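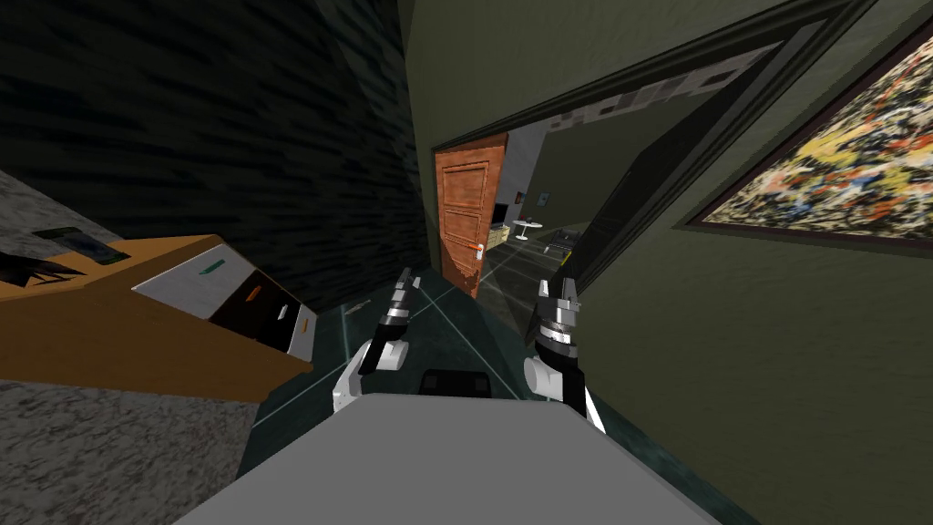 When a New Baby Comes Home

Babies change a house. If your mom or dad has told you that a new brother or sister is on the way, you may have a lot of questions. This page answers the ones children ask most.

Why is everyone so tired?

A new baby does not know the difference between day and night. Its stomach is very small, so it needs milk every few hours, even at three in the morning. Someone has to get up each time. Grown-ups who wake up that often can be forgetful or grumpy the next day. It does not mean they are angry with you.

Most babies begin to sleep for longer stretches after a few months. Some take longer than that.

Why does the baby cry so much?

Crying is the only way a new baby can ask for something. It may be hungry, or too warm, or have a full diaper. It may want to be held. Sometimes a baby cries and the grown-ups can't find out why – then they rock it and wait.

If the noise bothers you, you can go to another room and shut the door. You are not being mean.

Can I play with the baby?

Not the way you play with your friends. In the first weeks a baby can only see things clearly when they are close to its face. It can't hold up its own head, so you need to sit down and have a grown-up beside you when you hold it. Wash your hands first.

Babies like voices, and your voice is one the baby has been hearing since before it was born. You can sing, read a book out loud or talk about your day. Jhosep was five when his sister was born in February, and he read her the same book about trucks every night. She couldn't understand it. She did look at him.

Is it okay if I don't like the baby?

Yes. Many children feel jealous, bored or left out. You might love the baby in the morning and wish it would go away by lunch. You can't hit or shake the baby, or be rough with it, but you can have any feeling you want.

Tell a grown-up how you feel. If talking is hard, draw it. You can also ask for time alone with your mom or dad – a walk to the store counts, and so does a bath-time story.

Do I have to help?

You can help if you like. Children often bring a clean diaper, pick out the baby's socks or hold the towel at bath time. Looking after the baby is still the grown-ups' job.

Will it always be like this?

No. A baby will usually smile back at you by two months or so. Many can sit up by themselves before they are nine months old, and a lot of them start walking near their first birthday. After that you may want to keep your best things on a high shelf.

Words to know

Newborn: a baby in its first weeks.
Sibling: a brother or sister.
Burp: to pat a baby's back so that swallowed air comes up.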